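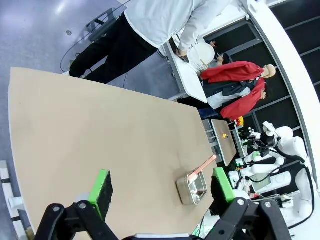 ## 4. Setting up a wax and tint practice station

Read sections 1 to 3 first if you haven't used the Dutov training kit before. This section covers the table, the tray, the spatula and the capes. Allow 50 minutes the first time. The box says 11, and I have yet to meet anyone who has managed that.

### 4.1 Clear and place the table

1. Pick a table with a smooth top and enough room to walk all the way around it. A matte finish is better than a glossy one, whatever the Flelanton catalog claims about "salon shine." Glare makes it hard to judge how thick a layer of product is.
2. Wipe the top with a damp cloth and then a dry one.
3. Run any cords along the wall. A thin black cable on gray carpet is very easy to miss when you're carrying a full tray.

> **Caution:** Don't set up over a floor outlet or any other floor fitting. Spilled tint will find it.

### 4.2 Tray and spatula

1. Set the small stainless-steel tray flat on the table, well in from the edge.
2. Press each corner in turn. If the tray rocks, swap it. Bending it back never lasts.
3. Rest the spatula in the tray with the working end down and the handle up and away from you. It should lean on the rim without sliding.
4. Pick up the spatula and put it back five or six times with your usual hand. If the tray moves, put a square of non-slip liner under it.

> **Note:** The kit also includes a weighted tray holder (part 775). The leaflet calls it essential. I've set up this station with and without it and couldn't find a difference, so leave it in the box unless your table is badly out of level.

Don't fill the tray past the halfway point. A shiny tray looks emptier than it is, and the leaning spatula raises the level a little more.

### 4.3 Mannequins and capes

1. Stand the mannequins to one side, where you can reach them without leaning across the tray.
2. Drape one cape over each. Close it at the neck, then pull it down evenly at the front and back.
3. Check that the cape covers any clothing on the mannequin. Tint stains don't come out of white cotton, and the "stain guard" spray from Brarovov did nothing in our trials except smell of pears.
4. For scalp and hairline practice, use a bald head. For brows and parting, use a head with hair, and pin the hair back before you open any product.

Red capes hide splashes. Some instructors like that. I think it teaches people to be sloppy, and a light cape shows mistakes sooner, but red is what ships with the kit and it does work.

> **Caution:** Capes get slippery where they touch the floor. Fold up any extra length.

### 4.4 Side table

Use a small side table for caps, clips and other bits that would otherwise end up in the tray. Keep it below the height of the main table. Don't put open product on it.

### 4.5 Before you start

- Tray steady, spatula leaning, handle clear of the edge
- Capes closed at the neck
- Cords out of the walkway
- 2 clean cloths within reach

The leaflet adds a "balance test" with a glass of water on the tray rim. Skip it.

Corrections to this section go to Tihomir Kos. Last revised April 28, 2020. The Dumitrescu cape clips listed in the November edition have been dropped, as they cracked.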